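Section 6. Good Practice for Shared and Public Spaces

1. Before you pick up the Mandico hand unit, take a slow stroll through the room and say hello to whoever is sitting nearby – a friendly word goes a long way, and people do like to know what you are up to.

2. Check the cable, then leave soft and shiny things just as you find them. Everyday clutter on fabric is welcome, and so are flowers and armchairs.
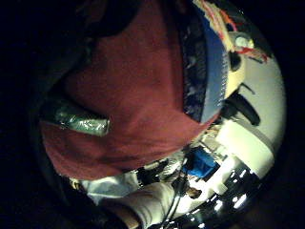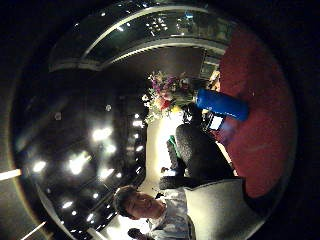 3. Keep each recording to 3 minutes or less, and give your wrist a nice rest before you start the next one.

CAUTION: Never swing the unit toward a person's face, even when the jaws are closed.

NOTE: If anybody asks you to stop, please stop right away and let Oanh Diệp know by Tuesday.

We use cookies to remember your manual language. Accept | Settings

Contact Murnbridge Support | Back to top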